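Okay friends, a few of you asked how my month with Suso went (the slot with the owls and the lanterns, not the card game), so settle in, because I kept notes this time.

I gave myself 3000 play credits in the demo and a promise to stop when they were gone. Stake stayed at the lowest setting the whole way. I'm a cautious soul and my spouse will back me up on that.

The base game is slow — really slow. I went 233 spins before the lantern bonus showed up, and I'd nearly talked myself into going back to Kitau by then. When it did land it paid 712, and yes, I made a noise that woke the dog. 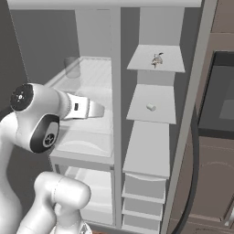 After that I got a bit cocky and bumped the stake up one notch, and you can guess how the next evening went. The second bonus gave me almost nothing. The owls just sit there looking at you while the wilds land on the wrong reels.

Manouchehr Salehi asked if it's the same math as Skudum with new artwork. I don't think so! Skudum hands you little wins all the time, and Suso makes you wait and wait. If you get bored easily, I'd stick with Skudum.

The music is lovely though, I'll give them that. Soft little bells, and you can turn off the crowd sounds in the settings, bless whoever thought of that.

Going to try Akl next, in demo mode again before I put a single real dollar in. If you've played it, tell me how often the free spins come around, and please set yourself a limit before you start, same as I do.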